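2 min read

13th June

A slow, pleasant sort of day, the kind I always mean to have more of. I put the kettle on at seven and then forgot all about it, having got it into my head that I should finally do something about flowers for Imre's party. Real ones never last in this heat (I remember last November's lilies with great sadness, and that was in the cold!), so artificial it is, and I have quite come round to them.

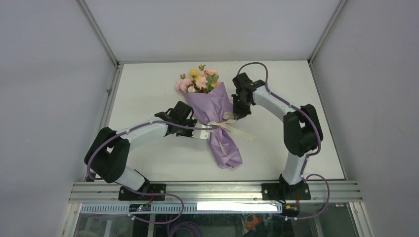
Tetsuya thinks pink roses are a bit old-fashioned, but I do love a pale pink, and a touch of yellow cheers it up no end. Lavender paper, of course, and a cream ribbon tied in a bow, for I can't bear a bouquet without a proper bow. I spent 15 minutes on the telephone with him going over all this, and he was very patient with me, bless him.

Imre will be 70 on Saturday, which seems impossible. I still have the card to write and the cake tin to fetch back from Willville. Early night, I think, and the window open.

Recent entries
The bus to Willville
Imre's tomatoes
A letter from Bosholm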